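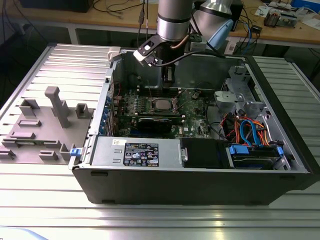
Maintenance Notes from the Disassembly Cell

The disassembly cell at Katetti was returned to service on Tuesday, and I am recording the procedure here for those who will look after it when I am away.

The cell is intended for the removal of parts from discarded desktop computers. It consists of one arm, a slotted aluminum table and a printed fixture plate. Most faults reported to us in March concerned the plate. Its bolts had worked loose, and every taught position had moved with it.

Nayeli Maldonado and I first cleared the slots with a brush and a vacuum. The plate was then bolted down again and the arm brought to each of its features in turn at low speed. Two positions required correction. Tadeo Bustos has asked that the old values be kept, and they are in the Mekosness folder under the cell's name.

The finger assembly is to be inspected every 100 cycles and replaced at 2000. Cables leaving the tool must have enough slack for the full turn of the wrist. They must also stay clear of the case walls when the arm reaches inside a tower.

Computers are placed on their side with the cover removed before the cell is started. Power supplies are not to be opened under any circumstances.

The spare bracket from Gallardo has yet to arrive.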